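Halonen House newsletter

PC REFURB CORNER — where we've got to

Quick one this time, hall booked from six and I still have to put the chairs back.

So. The office clear-out at Gurkach gave us a lot of old desktops, mostly black towers, mostly fine. Thank you to them and to whoever carried them up the back stairs. Drives all came out before they reached us. Anyone who was worried about that, please stop worrying, we have the paperwork in the blue folder.

What we're doing with them: strip, clean, test, new drive, fresh system, out the door to a family who asked for one. Waiting list stands at 55. Longer than last year. First lot should be going out in April if the drives turn up, and the drives are the sore point, more below.

Money. The raffle and the quiz night together made £3782. Target was £4000, so almost there, and the tin by the tea urn is still open. Most of it goes on drives and memory. A bit on thermal paste, wipes, and the small screws that roll under the radiator and are never seen again.

Drives — ordered from Bilivari, promised, then not promised, now promised again. Tiina Harju is ringing them. If you have a spare SATA drive at home that works, bring it in, labelled please, with your name and the size on it. Not the ones that click.

Few reminders for the bench, as we've had new people:

Mains lead out before the side comes off. Then hold the power button in for a few seconds.
Lay the case flat, open side up. Much easier on the back and you can see what you are doing.
Blow the dust out by the open window, not over the biscuits.
Leave the processor alone unless Toivo Lappalainen is in. Memory you can do yourselves — clips back, straight in, press til both ends click.
If the drive sits in a plastic caddy, the caddy stays with the case. We've 2 cases with no caddies at all now and they're a pain to find.
Write on the sticky label what you did. "Looked at it" doesn't help the next person.
Don't open the power supply. Ever. If one smells funny it goes in the crate by the door.

Keyboards and mice we have plenty of, no more please. Monitors yes, if flat and with the cable. Printers no, sorry, not even nice ones. Prondeo will take old printers for scrap if you ring ahead, number's on the noticeboard.
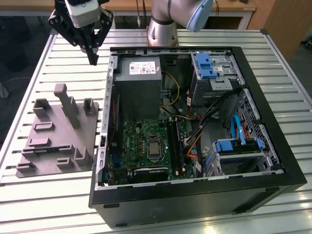

Toivo asks that people stop pushing the cables back in any old how before the lid goes on, as he had one catch in a fan and spent an evening hunting for the noise. Tuck them along the side, he says, and check the data cable at both ends, even if you're sure you never touched it.

Fair point, and I think that was me. Cable ties are now in the jam jar on the shelf, help yourselves, cut ends in the bin not on the floor.

Bench is open the usual evenings, door code same as befor. Bring your own mug.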